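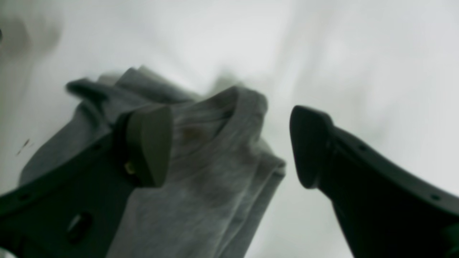 Second pass on episode three of Madine, reel one. The dialog is in decent shape and the cloth track is not. The lead spends most of the reel in a nylon shell, but in the cabin scene she has it off and is down to a plain shirt, and the library rustle I laid in under her still sounds like rain gear. What I want is soft cotton, bunched up and gripped, like the gray garment crumpled on that smooth white surface: short movements, very little above 6 kHz, no zipper. I muted the old track through the cabin and left a marker. The scene plays better with nothing under it than it did with the nylon.

The bigger job was the casting change. Poduval confirmed in May that the game's voice actor would not carry over to the series, and the replacement recorded her first session last month. Her voice sits lower and she stays closer to the microphone. The temp track was cut entirely from game assets, so every line of hers in the first three episodes has to be replaced, including breaths. The game delivered 3,256 files for this character. Most are combat barks and were never any use to us. I had kept a folder of efforts (climbing, landing, taking a hit) on the theory that nobody would hear the difference on a grunt. I tested it this morning on the ladder sequence and could hear it every time. Two people in one body. The folder is now archived and out of the session.

Lines conformed today: 75. Of these, 20 are flagged for sync. The animatic was timed to the old performance, and she reads about two frames slower on anything with a clause in it. Options are time compression, trimming pauses, or asking animation to retime. Compression is acceptable up to four percent. Past that the sibilants go wrong. I trimmed pauses first, compressed second, and wrote up what was left for Venkataraman.
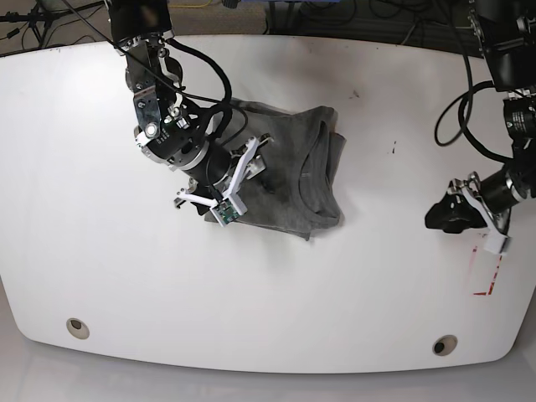
He called back before lunch. He is firm that mouth shapes on closeups are locked, and that wides can move if I send the list by end of day. I sent it at 4:40. The list has one line he will not like, the one where she reads the inscription aloud. On the page it is eleven words. In the game it took just under five seconds, and the new read takes six and a half, with a pause in the middle that is the best thing she did in the whole session. I marked it "retime requested, do not compress." If he says no, I would take her alternate at normal speed before I would squeeze the good one.

Note for later: Krishnamoorthy Venkataraman wants his full name on the credits sheet, no initial. The sheet that went out with episode two had K. Venkataraman. I fixed the master and told the office.

Reel two, underground. The convolution reverb from the trailer was carried over and it is far too long. It was built for one shout over music. Under normal conversation it smears consonants, and the comic lines lose their timing. I rebuilt it as two sends: a short room for anything within arm's length, and a long one keyed off level so that it opens only when someone raises their voice. Predelay on the long send is 40 ms. Checked on the mains and on the television in the lounge. The television is more forgiving, as usual.

Gurnent sent notes on the creature. They say it should sound "older." The current design is three layers -- a pitched-down cello, a dry throat recording, and gravel in a metal tray. I took the cello down another third and it went to mud. I put it back, slowed the attack on the throat layer and rolled off some top. It may read as older. It reads as tired, anyway. Exported both and labeled them clearly, given what happened with the labels on episode one.
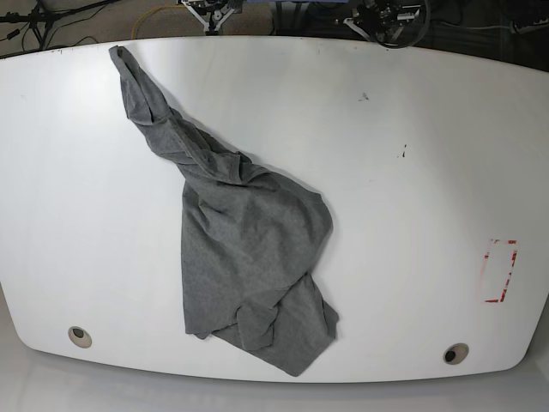 The music edit is still temp. The composer's theme quotes the old game title tune for four bars, and there is a rights question on those bars that has been open since before I started. Poduval says it is being handled. I have cut a version without the quote so that the mix date does not depend on the answer. The edit falls on the cave door closing and is not audible to me, though I know where it is.

Watched the game's original cabin scene on my own time after dinner, for reference. I had remembered it as nearly silent. There is wind through all of it, and a clock, and a low tone at 60 Hz that I suspect is a ground fault somebody decided to keep. The old performance is good. She plays the scene flat and lets the wind carry it. The new one plays it warmer, which suits the script better, as the script gives her a brother to talk to and the game gave her a radio. I stopped comparing them after the second viewing. It was not going to help with the sync list.

The drive to Bustport for the mix is two hours each way, and the stage has us starting at nine. Bring the backup drive, the printed cue sheets, and the good headphones. Ask whether their console still drops automation on the third bank, and if it does, keep her dialog off that bank.

Left open tonight: cabin cloth, inscription line, creature approval, the four bars. Session saved at 10:15 p.m. and copied to both drives. The second copy threw a checksum error on one ambience file. Replaced it from the server and ran the check again. Clean.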